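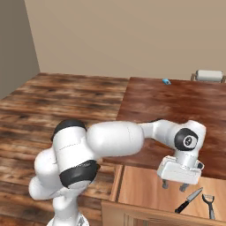 Chapter 4 is where we finally get to the second serve, and I've been looking forward to it since I wrote the first page of this book. I love the second serve. Most players I've coached can't stand it, and I think that comes from learning it as a first serve with the courage taken out. Same toss, same grip, same swing, just slower and with a bit of a prayer at the end. Think about the knife and the vegetable peeler lying there in the open drawer. They both have an edge, they both live in the same place, and you'd never try to peel a carrot by using the big knife timidly. You'd pick up the peeler and go at it. That's how I want you to feel walking back to the baseline after a fault: you're reaching for a different tool, and you're going to use it with your whole arm.

I came to this the hard way. My first coach, Trevor Ellwood, was a lovely man who had a gorgeous flat serve and taught all of us to hit one just like it. When it went in, we felt like giants. When it didn't, we patted the next ball over the net and got it thrown back at our feet. I played three seasons like that! I could tell you the exact spot on the court where I stood watching winners go by.

361 shares 3 comments

Then I moved and joined the Bárány club, where the courts were slow and everybody could return. I double-faulted away a match there one damp November evening against Diệp Lương, who was half a head shorter than me and never once looked hurried. Her second serve wasn't fast at all. It climbed over the net with loads of room, dropped like it had changed its mind, and then kicked up to my shoulder on the backhand side. I asked her afterward how she kept it so safe, and she said she swung harder at it than she did at her first one. I thought she was teasing me. She wasn't, and by the end of this chapter you'll see why. 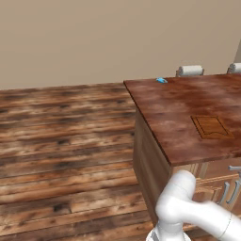
What she was doing with all that racket speed was making spin. A flat ball goes where you aim it and gravity does the rest, so it has to pass pretty low over the net if you want it to land in the box at any real pace. Put topspin on the ball and the air helps pull it down. Now you can aim well above the tape and still have it land in. The faster you brush up the back of the ball, the more it dips, so when you get nervous and slow your arm down, you're taking away the very thing that was keeping you safe. Read that one again before you go out to practice. I wish I'd had it written on my shoe.

We'll start with the grip, and I'm going to be a pest about it. If you're still holding the racket the way you hold it for a forehand, you can't brush up properly, and the rest of the chapter won't do you much good. Move to the continental grip (we met it back in Chapter 2, with the volley) and put up with it feeling awful for a week or two. After that comes the toss, which goes a little farther over your head than you're used to, and then the path of the swing.

One thing to do before you read on. Take a basket of balls out and hit 100 second serves, the way you hit them today, with no changes. Write down how many go in, and mark where each of those lands, short or deep. A Zilteck radar gun is fun if your club has one, but leave it in the bag for this, please. Speed is going to distract you. Keep the sheet somewhere you won't lose it, because you'll repeat the same session at the end of the chapter and we'll put the two side by side.

And if your number is terrible, good, you've bought the right book. Mine was terrible too, and I was already giving lessons at the time.

4.1 Finding the grip

Hold the racket out in front of you with the strings pointing at the side fence, as if you were going to shake hands with it.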